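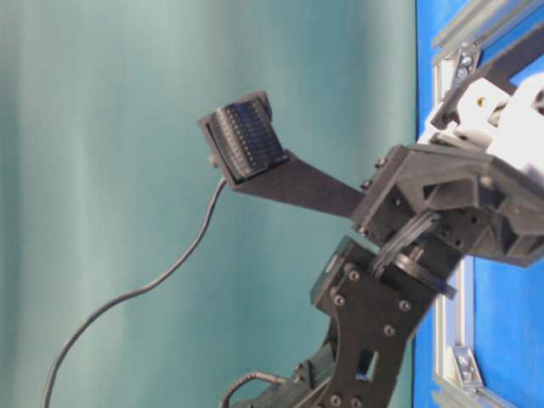

Do I still need a risk assessment if I'm only buying a bench frame and some cable mounts?
You need one for the whole cell, and the frame is part of the cell. We can give you drawings and mass figures for our parts, but the assessment covers your arms, your tools and your people, so it has to be done at your site by someone who knows the job.

Lau Bench Frame Kit
By Gesurard, Cladwood
Part no. LAU-214

I get a lot of mail about this kit, and most of it isn't about the kit at all. It's about what you're allowed to do around it once there's an arm bolted down next to it! So I've put the specs up top and the house rules underneath, and you can skip to whichever one you came for.

What's in the box
Aluminum T-slot rails, cut and deburred
Corner brackets with bolts and slot nuts
Cable tie mounts, gray, pack of 28
Cable ties, natural, pack of 200
One hex key, one printed rule card (yes, the one further down this page)

What's not in the box
Arms, grippers, emergency stops, guarding. We don't sell guarding and I'd be nervous buying it from anyone who hasn't seen your floor plan.

Using it for cable work
Plenty of our customers are teaching a gripper to pick up a plug or feed a cable through a loop. The frame works nicely for that. Clip a mount onto the rail, leave the tie as a wide open ring, and you've got a target that goes back in the same spot every time (as long as you mark the rail, please mark the rail). My own rule is that a plug used for practice is never connected to anything at the other end. I don't care if it's low voltage. Once people get used to seeing a live one handled on the bench, they stop checking.

The same goes for tie tails. A snipped tail is sharp enough to open up a knuckle, and you will be reaching past it with your mind on something else. Cut it flush or turn it to the back.

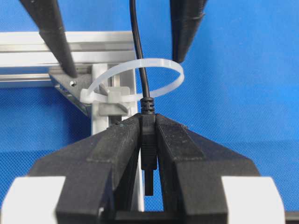 The rule card

This is the text that ships with every kit. Copy it, change it, tape it to the wall.

1. Stop the arms before a hand goes over the bench. Paused in software doesn't count as stopped.
2. If two arms share the space, they share one emergency stop circuit. Hitting either button stops both.
3. Check every corner bracket bolt at the start of the shift. Vibration works them loose slowly, and a rail that has shifted a little will spoil a whole afternoon of data before it hurts anybody.
4. Sensor cables get enough slack for the full travel of the joint, and that slack gets checked at both ends of the travel with the arm moved by hand.
5. Rubber bands, springs and anything else stretched across a joint go on the inspection sheet with a replacement date. Bands perish.
6. Printed parts get looked at for cracks around the screws. Swap them early.
7. Whoever changes a fingertip writes it down, and the first run afterward is at reduced speed.

Rule 4 is the one I get pushback on. People like their wiring tidy, and a tidy cable is often a tight one. Give it room, then tie it down somewhere that doesn't move.
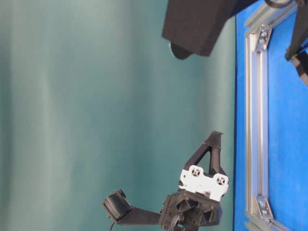 Dewanti Sutanto
Product lead, bench hardware, Gesurard

I wrote the first version of the card in January for our own shop, where we run the Plornari test cell, and Yusri Ngau crossed out half of it. He was right about most of it. I'd had 38 rules on there, and you can guess how many of them people were reading.

A few things I'm often asked that don't fit on a card:

Can I mix finger types on one gripper? Sure. A hollow pointed finger and a long flat one with a pad on the end can live on the same body, but treat the pair as a new tool. Measure the closing force again and look for new pinch points, especially in the corner where the two meet.

Does the color of the bench cover matter? For safety, only a little. I like a plain, strong color under dark tooling, just so a dropped screw or a forgotten tie shows up fast. Silver rail on blue suits my eyes. Use what suits yours.

How do I keep the frame from creeping? Bolt it through the bench. Clamps are fine for a first try, but I don't want to see them on anything that runs without a person standing there.

Can I return an opened kit? Yes, if the rails haven't been cut or drilled. Loose ties and mounts we can't take back.

Drawings are sent with the order confirmation. If you want them sooner for your assessment, write to the bench hardware desk with the part number and your arm model, and tell me if you're running one arm or two. I answer those myself, usually with more questions than you sent me!

Page last revised 18 March 2022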